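HOUSING AND HOUSEHOLD STUDIES
Unit 8: Fitting Laundry into Small Dwellings
Course handout, prepared by Kamala Pillai

Purpose of this unit

In earlier units we treated the kitchen and the bathroom as the two wet rooms of the dwelling. Laundry was mentioned only in passing. This unit considers it in its own right, as a chain of tasks that needs floor area, water, power, drainage, air and storage. Students should read the handout before the seminar and bring the plan they drew for Unit 7.

1. From washhouse to apartment

In many older buildings the laundry was shared and stood outside the dwelling, in a yard building or a basement. Residents worked to a rota, and the heavy part of the work was done on one fixed day. When machines became small and cheap enough for a single household, the work moved indoors, but the plans of existing apartments did not change to receive it. Machines were placed wherever a pipe could be reached, usually in the kitchen or bathroom and sometimes in a hallway closet.

The Bokevham terraces, which we visit in October, show all of these stages in one street. The original washhouse at the north end is now a bicycle store. Look for the blocked drain openings along its rear wall.

2. The working sequence

For planning purposes we divide laundry into sorting, washing, drying, folding and putting away. Designers tend to provide for the second and third steps and leave the others to chance. In her interviews with tenants at Bokevham, Tamsin Ostrowski found that folding was most often done on a bed, and that clean clothes were carried through the living room twice before reaching a drawer. A plan that places the machines near the bedrooms shortens this route, although it brings noise closer to people who may be sleeping.

3. Side by side or stacked

A standard full-size machine is close to 600 mm wide. Two machines side by side therefore take up double that width, plus clearance, and offer a counter above them. A stacked pair takes up half the floor area and gives no counter. The upper door is raised to chest or head height, and this may be out of reach for shorter users and for anyone seated.

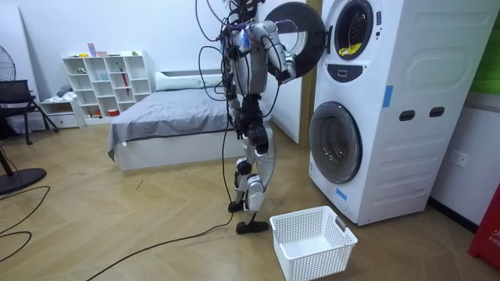
Figure 1. Stacked washer-dryer unit with the upper door open.

Door swing should be drawn on every plan. A round door on a side hinge needs clear space in front of the machine and to one side, and it must not meet a wall, a bed or another door before it is fully open. Allow standing room as well as room for a basket on the floor. Students often draw the machine and forget the basket.

4. Floors, noise and moisture

Vibration during the spin cycle passes easily through timber joists. Where the unit stands over another dwelling, place it near a load-bearing wall and on a level, firm base. Stacking kits must match the machines. Loose stacking is not acceptable in any submitted design.

Moisture requires equal care. A vented dryer needs a short, direct duct to the outside. A condensing dryer does not, but it gives off heat and should not be shut in a closet without louvers. Wood floors near a machine need a drip tray and an easily reached shutoff valve – a point that is missed in almost every first draft.

5. Seminar exercise

Work in pairs. Using the Lashari apartment plan issued in Unit 7, propose two positions for the laundry, one stacked and one side by side. For each position, draw the door swing, the pipe run and the route from bedroom to machine and back. Write 20 lines comparing the two, and state which you would recommend for a household with one member who uses a wheelchair.

Lyle Bellamy will lead the discussion of pipe runs. Questions on ventilation should go to Encarnación Sarmiento during her office hours.

6. Submission

Drawings are due by 30/06/2026 at the department office. Use a scale of 1:20 and label all clearances in millimeters. Late work is accepted only with a signed extension form.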